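Hovdale Bakery to Sell Dairy-Free Lemon Loaf Mix in June

HOVDALE - Sampaio, a small baking company based in Hovdale, will begin selling a dairy-free lemon loaf mix in June. The mix is called Lollska and makes one loaf or 16 mini muffins.

Lollska contains flour, cane sugar, ground almonds, baking powder, salt and dried lemon peel. Home bakers add olive oil, water and the juice of 2 lemons. The batter is stirred by hand in one bowl and bakes in a standard loaf pan. Muffins take less time in the oven, and both sets of directions are printed on the back of the bag.

The company has sold the finished loaf at its Hovdale counter for three years. Customers who live out of town had asked for a version they could bake at home. The recipe needed some changes before it could be sold dry. Fresh zest was replaced with dried peel, and the amount of sugar was cut slightly so the lemon would still come through.

Each bag also includes a small packet of powdered sugar for a glaze. The glaze is optional. Sampaio suggests mixing it with lemon juice and spooning it over the loaf once it has cooled completely.

The mix is packed in a resealable paper bag made by Plustico. The first batch is limited to 100 bags, sold only at the Hovdale counter. Mail orders will open when the second batch is ready. The mix contains wheat and almonds and is made in a kitchen that also handles walnuts and eggs.

A free tasting will be held at the counter on Thursday, starting when the shop opens. Plain and glazed slices will both be served, along with mini muffins from the same mix.
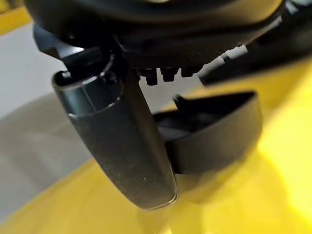 Can the loaf be frozen after baking?

Wrap the unglazed loaf tightly and freeze it for up to two months. Thaw it on the counter, then add the glaze.

Contact: Sampaio, Hovdale | Copyright Sampaio. All rights reserved. | Back to top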